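Maison & bureau > Tables et plateaux > Avis de la rédaction

J'ai fini par craquer pour le plateau Brardale blanc mat, après des semaines à travailler sur un vieux bureau verni où la moindre lampe me renvoyait son reflet en pleine figure. Quel soulagement ! La surface est toute simple, sans motif ni relief, et surtout la lumière s'y pose sans éblouir (mon ancien bureau, à côté, c'était une patinoire). Le blanc tire un tout petit peu sur le gris, ce qui me plaît bien, je trouve ça plus doux le soir.

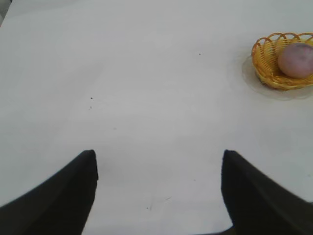 Côté place, c'est royal. Je peux pousser mes affaires dans un coin et garder tout le reste libre pour étaler mes patrons de couture, ou un puzzle de 2000 pièces quand la table de la cuisine est prise. Le montage m'a demandé 40 minutes, toute seule, avec une notice Clidix assez pénible à lire : les schémas sont minuscules et il m'a fallu revenir deux fois en arrière.

Mes réserves ? Le mat marque. Une trace de crayon part avec une éponge humide, le feutre beaucoup moins, et je frotte encore une petite tache de vendredi... J'ai aussi trouvé les chants un peu vifs sous les avant-bras, du coup j'ai ajouté un sous-main Grultov et je n'y pense plus.

Je lui mets 7 sur 10, et je regarde déjà le modèle plus étroit pour la chambre.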